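O comboio para Prorotbridge

Quando o comboio parou em Grorthorpe, eu já tinha lido a mesma página da revista três vezes e comido a sandes que era para o jantar. Faltava uma hora para Prorotbridge, chovia de lado, e entrou na carruagem um homem com um acordeão às costas e um chapéu que pingava como um beiral. Que alegria! Adoro gente que entra nos comboios com coisas grandes.

Sentou-se à minha frente, pousou o acordeão no banco do lado com o cuidado de quem deita uma criança, e apresentou-se.

- Boris Šimko. Vou tocar no baile de inverno.

Eu também ia ao baile de inverno. Ia todos os anos, em fevereiro, desde que a minha tia Celeste me ensinou a valsa no corredor da casa dela, descalças as duas, com o rádio da cozinha aos berros. A tia já não dançava por causa do joelho, mas fazia questão de que eu lhe contasse tudo por telefone: quem foi, quem faltou, de que cor eram as cortinas. E este ano eu ia com sapatos novos, vermelhos, comprados na Fallahi com o dinheiro que tinha guardado para o arranjo do esquentador. Não me arrependi nem um minuto.

- E que vai tocar? - perguntei.

- O que me pedirem. E depois uma que ninguém pede.

Contou-me que a música se chamava Pimel, como a aldeia da avó dele, e que tinha 73 compassos. Com 72 ficava coxa, com 74 ficava gorda. O avô compusera-a para um casamento e a noiva dançara-a duas vezes, a segunda sozinha, com os sapatos na mão. Eu estava encantada. Pedi-lhe que ma tocasse ali mesmo, baixinho, e ele olhou para o fundo da carruagem, onde uma senhora fazia malha e um rapaz dormia com a boca aberta.

- Baixinho não existe - disse ele. - Isto é um acordeão.

Mas abriu o fole! E foi uma coisa maravilhosa, porque a música começava devagar, quase a medo, como quem sobe uma escada às escuras, e de repente havia uma janela e lá fora era verão. O rapaz acordou. A senhora parou a malha a meio de uma carreira. Eu batia o pé com o sapato vermelho e nem dei conta de que o revisor estava à porta, de boné na mão, à espera de que acabasse.

Quando acabou, o revisor picou-nos os bilhetes sem dizer nada. O meu era o 2692, ainda o tenho. Já ia a sair quando se virou para trás e pediu outra vez, do princípio, se fizesse favor. 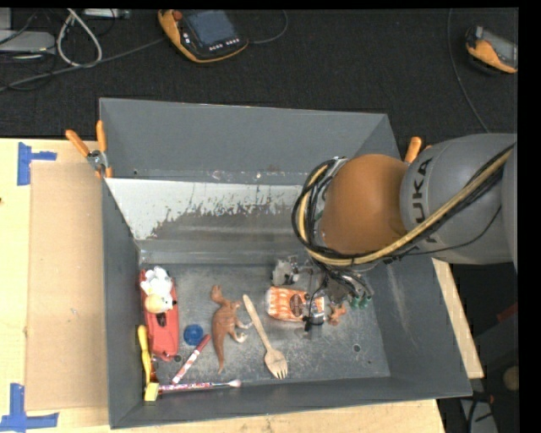

Cá para mim a segunda vez foi mais rápida, disse a senhora da malha, e no meio há uma parte triste que da primeira lhe tinha escapado. Perguntou se era de propósito. Boris respondeu que a parte triste só aparecia quando lhe apetecia, que havia anos em que nem dava por ela, e que o avô dizia sempre que a culpa era do tempo húmido e das palhetas.

Ela achou bem. Guardou as agulhas no saco, levantou-se e, com a carruagem aos solavancos, perguntou ao rapaz se ele sabia dançar. Não sabia. Dançaram na mesma, agarrados aos encostos dos bancos, a rir, ele com um atacador solto e ela a mandar: esquerda, esquerda, a outra esquerda! O revisor marcava o compasso com o alicate.

Chegámos a Prorotbridge com 2 minutos de atraso e eu teria dado 1000 moedas, se as tivesse, para que fossem duas horas. Na plataforma já não chovia. O rapaz ofereceu-se para levar o acordeão e Boris disse que não, depois disse que sim, depois ficou com uma das alças na mão, e lá foram os dois a carregá-lo de lado, como um móvel.

O baile foi bonito, claro que foi. As cortinas eram verdes, a orquestra tinha um trompetista novo, e os sapatos fizeram-me uma bolha em cada calcanhar antes das dez. Ninguém pediu a Pimel. Boris tocou-a no fim, quando já estavam a empilhar as cadeiras, e eu atravessei o salão inteiro com os sapatos na mão.

No dia seguinte telefonei à tia Celeste. Comecei pelas cortinas, como ela gosta, mas não aguentei e passei logo ao comboio. Quis saber como era a música. Tentei trautear e saiu-me tudo torto.

- Espera - disse ela. - Deixa-me só descalçar os chinelos.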